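Workshop > Builds at Home > Part 2 > Chapter opening

Print this chapter | E-mail this chapter

Chapter 2
Fingers First: Building a Hand-Held Gripper

Start at the kitchen table. Most of this chapter gets done there, or on a bench at the shared workshop if you have one. No arm yet, no motors. You hold the thing yourself and squeeze. The arm comes later and by then the fingers should be sorted.

What you'll have by the end: two soft fingers on a stiff body, something you can carry in one hand, and a notebook page of what it picks up and what it drops. Keep the notebook. You will want it in the chapter on motors.

Parts. The Fluven body is the cheap one and fine for a first build. Somix sells the finger mounts in pairs, buy a spare pair. If you'd rather print the fingers, the Štěpánek pattern has deeper ridges and takes longer, so set it going overnight. Any colour. Bright fingers are easier to follow against a dark body when you're watching where the tips land.

Tools: hex keys, small screwdriver, side cutters, a file. Masking tape for labelling left and right. Do label them. They look the same untill you put one on backwards.

Order of work
- Body together first, screws finger-tight only.
- Mounts on, check both sides swing freely.
- Fingers on, ridges facing in.
- Close it slowly. Tips should meet in the centre. If one arrives early, loosen that mount and start over.
- Then tighten.

Now the grip. Soft fingers bend round a thing before they hold it, so squeeze less than you think. Wrapped lollies make good practice: light, odd shapes, twisted ends, slippery foil. Sealed packets with a crimped edge are harder. Grab by the fat middle, then try an end. Write down both. A bought biscuit in thin plastic will tell you quick smart if you're squeezing too hard.

Vary the table too. Patterned top, plain top, tea towel. Leave a carton standing behind so you learn to work with something in teh way. Two people with a gripper each can share a table, but agree on who reaches first.

Words to know before section 2.1: jaw, pad, stroke, compliance. Compliance just means how much it gives.

The Milberg workshop sheets at the back of the book have room for your trials. Pencil, not pen.

Related chapters
Chapter 1: Clearing a Bench
Chapter 3: Adding a Motor
Chapter 4: Wiring Without Tears
Workshop sheets: Grip Trials 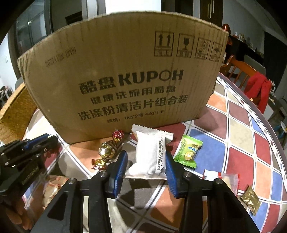

Fig. 2.1 Blue ridged fingers closed on a white packet, wrapped sweets on the table.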